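Account lockouts after password reset, Miltthorpe office
Ticket status: Resolved - Priority: 2
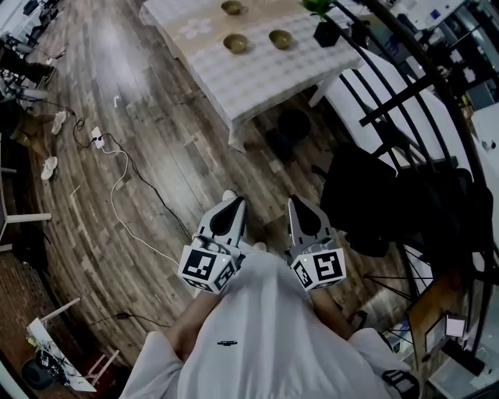
Floor cables, one white and one black.

Reported by: Annatjie Masilela, Miltthorpe front office
Assigned to: Service desk, then Security

Problem as reported
User reset her password Monday morning when the expiry notice came up. The new password worked for sign-in on the desktop. Within a few minutes the account locked. Service desk unlocked it and it locked again before lunch. She has not typed a wrong password that she knows of. Webmail works for a short time after each unlock.

Service desk, 11:40
Unlocked the account. Confirmed caps lock off and keyboard layout set to US. Cleared saved passwords on the desktop and restarted. Asked user to remove and re-add the mail account on her phone. She did this while on the call.

Service desk, 1:15
Locked again. Lockout policy is 27 bad attempts in an hour, so this is not someone mistyping. Passing to Security to rule out a password guessing attempt.

Security, 2:05
Pulled the sign-in log from the domain controller. 200 failed attempts against this account since the reset, no failures on any other Miltthorpe account. All of them come from an inside address. Nothing from the VPN and nothing from outside. Multi-factor prompts: none sent, user confirms none received.

The source address belongs to Gape, the old file server. User says she has not used Gape since the move to Davel.

Security, 2:50
Signed in to Gape. No unknown local accounts, no remote sessions open, antivirus up to date and a full scan came back clean. The failures are coming from a scheduled task called Milus sync. It was set up to copy the shared contact list and it runs under Annatjie's own account with a stored password. When it fails it retries right away with no wait between tries.

The task was never moved to a service account. It still had the password from before Monday.

Fix
1. Disabled the Milus sync task on Gape.
2. Deleted the stored credential.
3. Unlocked the account and had the user change her password one more time, as the old one had been saved on a server other admins can reach.
4. Signed out all her active sessions.
5. Created a service account for Milus with read access to the contact folder only. Moved the task to Davel under that account, retry wait set to 2 minutes.

User reply, 4:20
Still signed in and mail is coming through on the phone. Do I need to do anything about the contact list? It looks the same as last week.

Security, 4:35
No, nothing on your side. The list did not update while the task was failing. It will catch up on tonight's run.

Follow-up
Checked the log next morning. No failed sign-ins for this user overnight. Milus sync ran once on Davel and finished, 2000 records copied.

Still open under a separate ticket: search Gape for other tasks running under personal accounts before it is shut down in September. Also need an alert for repeated failures from inside addresses - the current one only looks at outside traffic, so it did not fire.

Closing this one.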